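Simulated arm knocks over tall thin objects on the way back to home, only after a scene reset

Asked in: Cells, Benches and Simulators
Tags: reset, home pose, collision margin, gripper, countertop scenes

Question

I look after one simulated cell at work. It is a white arm with a black gripper, parked behind a marble counter in a kitchen, and my job is to keep it in a condition where other people can run their pick and place tests overnight and complain to me in the morning. I inherited it in May. The person who built it left me a text file called notes_final_2 which contains a phone number and the word "careful."

The problem is as follows. The scene loads, random objects are dropped on the counter, the arm does its task, the arm goes home, the scene resets, new objects, repeat. We do 321 resets in a batch. For the first 30 or so everything is fine. After that the arm begins to clip things during the move home. Flat stuff survives. Saucers, trays, ladles, no trouble. What goes over is anything tall and skinny, and the champion victim is the wooden artist's mannequin, the kind on a rod with a round base. It has been flattened so often that I have started to take it personally on its behalf.

What I've tried:

Slowed the home move to 40 percent. It now knocks the mannequin over with more dignity.

Raised the home pose. Helped for one evening.

Turned up the friction on the counter. The mannequin stayed put beautifully and the gripper went into its head, and the solver threw the whole thing across the kitchen. Put the friction back.

Made the mannequin heavier. See above.

Reinstalled everything on a Saturday, which I mention only so that someone will feel bad for me.

Planner is Zerkwood, whatever version came with the cell. The scene files are from the Lemholm kitchen set. The collision margin is 16 millimeters, which was the value when I got it, and I assumed it was picked by somebody who knew something. If I restart the whole process the problem goes away and then creeps back on schedule. I don't want to restart every 30 resets, because a restart takes longer than the resets do and I'd like to stop setting alarms.

What should I be looking at? I can read the config fine. I'm less good at the parts where the config isn't what's happening.

3 answers

Answer 1 (14 votes)

Increase the margin. 16 is small. Ours is 40 and we never hit anything.

Comment from the asker: I tried 40 after reading this. It doesn't hit anything because it can't plan a path to anything. It sits at home and reports success on the one move it was already finished with. I suppose that's a kind of reliability.

Comment from benchrat: Same here, 40 only works if your counter is empty. Which theirs may be.

Answer 2 (accepted, 61 votes)

Your margin is fine, leave it alone. Two things are going on and they make each other look worse.

The first is that the planner keeps its own copy of the world. When your scene resets, the simulator throws out the old objects and spawns new ones, but the Zerkwood side only hears about it if somebody tells it. In the older cell templates the update is done by object name. So if the mannequin was "obj_3" last time and "obj_3" this time, the planner says thank you very much and keeps the old pose. It's planning a perfectly clean path around where the mannequin used to be. Low objects get away with it, the home move goes up early and passes over them. Your mannequin is the only thing on the counter tall enough to be standing in the wrong memory.

To check this, print the planner's object list straight after a reset and compare the poses to the simulator's. Don't print what the config says it sent. Print what the planner has. I lost most of a week to that difference once and I'm still not over it.

The fix is to clear the planner's world completely at reset and add everything back, in that order, and wait for the confirmation before the first move. There's a flag that claims to do this for you. It clears, and it adds, and it doesn't wait. Write the four lines yourself.

The second thing is the drift, and that explains why a restart buys you a grace period. Your home pose is almost certainly being saved as "wherever the arm stopped" at the end of each episode, and the next episode starts from there. Every stop is off by a hair. Stack up enough hairs and the wrist comes in lower than you think. So you raised the home pose, got one good evening, and then it sank again. Look in the reset script for a line that reads the current joints and writes them into home. Delete it and hard code the joint values from a fresh start. If you want a belt with your suspenders, set the joints and zero the velocities at every reset, before the objects get spawned, so nothing is materializing inside a moving gripper.

Order for the reset, written out:

1. Stop the controller.
2. Set joints to the hard coded home, velocities to zero.
3. Remove the old objects from the simulator.
4. Clear the planner's world.
5. Spawn the new objects and let them settle.
6. Read the settled poses, send those to the planner, wait.
7. Start the controller.

People get 5 and 6 backward all the time. They send the spawn pose, the object drops a little and rocks, and a thing on a thin rod can end up leaning somewhere else entirely.

While you're in there, look at the collision shape on the mannequin. A lot of the countertop props ship with one single box around the torso, and the raised arm sticks out of it into thin air as far as the planner is concerned. If you have a pose with one arm up, swap in a convex decomposition, or just put a capsule over the arm by hand. Ten minutes, ugly, works.

Put the friction and the mass back to stock if you haven't. You'll forget you changed them and ask us about it in a year.

Glykeria Mitsotakis-Vlachou

Comment from the asker: It was both. There was indeed a line saving the current joints as home, with a comment above it that said "temporary." The planner's list had the mannequin standing where it had been two resets earlier. Full batch overnight, all 321, nothing over. I have promoted the mannequin to permanent test object.

Comment from benchrat: Which flag is the one that doesn't wait? Asking because I have it on.

Comment from Glykeria Mitsotakis-Vlachou: The one you're thinking of. Turn it off.

Answer 3 (2 votes)

Not sure if this is relevant but we run Endard, not Zerkwood, and had arms hitting things, and for us it was the gripper. Somebody had swapped the finger model for longer fingers and the planner still had the short ones. So check that the fingers in the planner are the fingers on the arm. Xenos has a viewer that draws both on top of each other, and if you see two sets of fingers then that's your answer. If you see one set then it's something else and I can't help.

Also I'd keep one cluttered scene saved as a fixed check and load it after every change to the cell, before letting anyone run a batch. Ours has one tall thing close to the arm, a couple of flat things, and a counter behind with more stuff on it. Go home, reset, go home again, look at it. 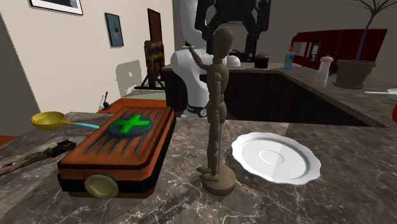
Do the check from a cold start and then again after a long batch, with the same file both times. If the two runs end in different joint values you have the drift thing from the other answer, and I'd have saved myself typing if I'd read that one first. The fingers are still worth a look though.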